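A Dropped Part Is a Fault, So Write It Down

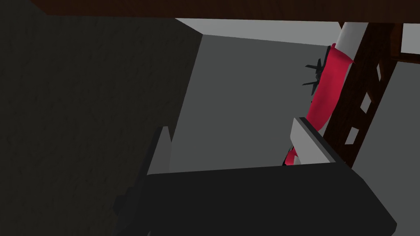 At the Stanthorpe parts warehouse where I work second shift, a gripper let go of a bottle in May and it landed in a walkway. The floor was clear at the time. The event went into the system as a "retry," the arm went back to its home position, and the line kept running. I found out because I had to mop. When I asked to see the records, I was told the task had passed 1000 trials in simulation before it came to us. I don't doubt it. But look at what a wrist view gives you in a simulated run. The dark finger takes up most of the left side, and a gray slab covers part of the red and white object. If the grip starts to slide behind that slab, this view is a poor place to learn about it.

My complaint is with the word "retry." Over one quarter our site logged 281 of them. Some 18 were drops from above waist height, and I only know that from going back through the shift notes by hand. The rest were missed picks, bad scans and doors that didn't close. All of them carry the same code and none of them goes to the safety office. If a person on a ladder dropped a full bottle into a walkway, there would be a form on the supervisor's desk before the end of the shift.

The vendor, Prulton, says a separate code for drops would take a software change, and that stopping the cell after each one would hurt the pick rate. It would. We lost three hours in one week when we tried it by hand at the Fleridville building. I still think those hours were well spent. We found a worn finger pad on the second day, and it had been worn for a while.

I would like a drop to have its own code, a height and a location. I would like the cell to hold until someone walks over and checks the pads. And I would like a second camera off the arm, mounted where the fingers can't block it, with the recording kept for more than a day.

The arm at our end of the building is still on the old code. The walkway has been taped off and we go around by the dock doors.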